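Nultov Household Terms

Version 4 of a word list for household goods, covering item names, spelling variants and short definitions in American English.

Contents
The list holds 1,750 entries in 16 categories. Each row has an entry ID, a headword, a category code, a definition and any variants. Regional terms are kept under the headword with the tag REG. Brand names used as common nouns are excluded.

Sources
Entries were merged from the Ngau retail glossary and the Proswood catalog index. Where the two disagreed on a headword, the shorter form was kept and the other moved to the variants column. In this version, 118 duplicate rows were removed.

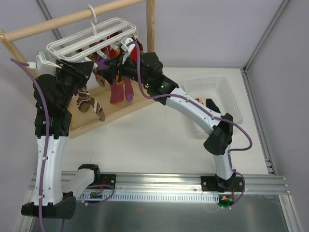
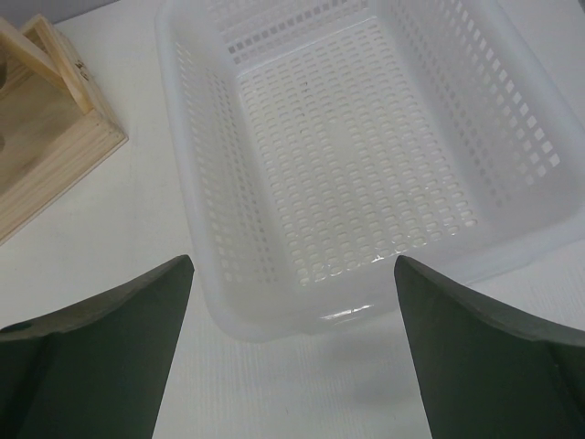

Category LAU, clip hanger (first picture); category STO, plastic basket (second picture).

File format
UTF-8, tab-separated, one header row. Empty fields are left blank. Multiple variants are separated by a semicolon with no space.

Known issues
Plural headwords are not handled the same way across categories. "Tongs" and "scissors" are listed as plurals, but "shear" is listed as a singular. Compound terms in the STO category may appear both open and hyphenated.

Updates
The next release is planned for October. Entry IDs will not change. Gesis codes will be added as an optional last column.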